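Vondwood brings the white Masix worktable to small workshops and study rooms

The furniture maker Vondwood announces that its Masix worktable is now open for order to private customers. Until today the table was sold only to schools and companies, and the smallest order was eight pieces. From this month it is possible to buy one table only.

Masix is a plain table with a flat white top. It has no drawers and no shelf above, and the user can reach the whole surface from all sides. The company has received many letters from people who repair, draw, sew or pack parcels at home and who wished for such a table without ordering it for a full classroom.

"We were asked the same question very often, and our answer was always no. It was not a nice answer to give," says Keir Menzies, head of sales at Vondwood. "A person with one small room needs a good table as much as a school does."

The table was drawn by Chang-ho Geum, who also made the Niven stool for the company. He chose white for the top after working for a long time with darker colours. "On a white surface I find a small screw quickly," he says. "I also wanted that the table stays quiet in front of a light wall - the work should be what you look at."

Masix is offered in two heights, one for sitting and one for standing. The price is 539 pounds for both. Delivery is included inside 50 miles from the Dindel showroom, and for longer distances the customer receives a price before the order is confirmed. The table comes in one box and the legs must be fixed by the buyer. The tool for this is in the box.

Customers who already have Masix tables can order a new top separately. Please give the height of the table and the year of purchase, as the fixing points were changed on the older model.

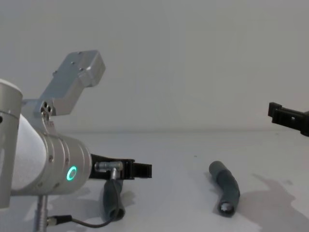 DINDEL, November - Visitors are welcome to try both heights of the table in the Dindel showroom, every morning from 9.30 until noon. Njoroge Nyamweya and his colleagues will help with questions about room size, lighting and chairs. It is useful to bring the measures of the room and, if possible, a simple drawing with the door and the windows.

Press contact: Rory Imrie, Vondwood press office. Photographs in print size are sent on request.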